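Is a paid PC tune-up worth it for a slow desktop?

Ghazala Sandhu
2022-03-10
My desktop has been crawling since February. Startup takes 6 minutes and the browser hangs if I open more than a couple of tabs. A shop near me, Drurano, wants $40 for a "deep tune-up" and says it will run like new. They couldn't tell me what the tune-up includes. Has anyone paid for one of these and noticed a difference?

Ryota Ikeda
I'd want that list in writing before handing over a cent. Most tune-ups I've seen were a free cleaner program and a restart. My aunt's came back with a printout saying 3,387 "issues" had been fixed, and it was exactly as slow as before. Those numbers are mostly leftover cookies and old shortcuts.

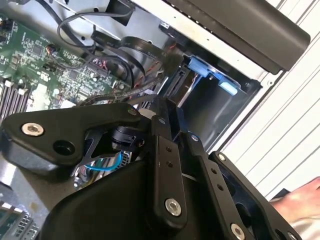
Check the startup list first. Press Ctrl+Shift+Esc, open the Startup tab and turn off whatever you don't use. Then look at the Performance tab while the browser is hanging. If the disk sits at 100 percent and it's an old spinning drive, no cleanup is going to help much. Put the $40 toward an SSD. And back up your files before anybody touches it, whatever the shop promises.

Ye-ji Gil
mine was slow too, paid for 2 tune-ups, same slow computer. more memory helped a bit i think?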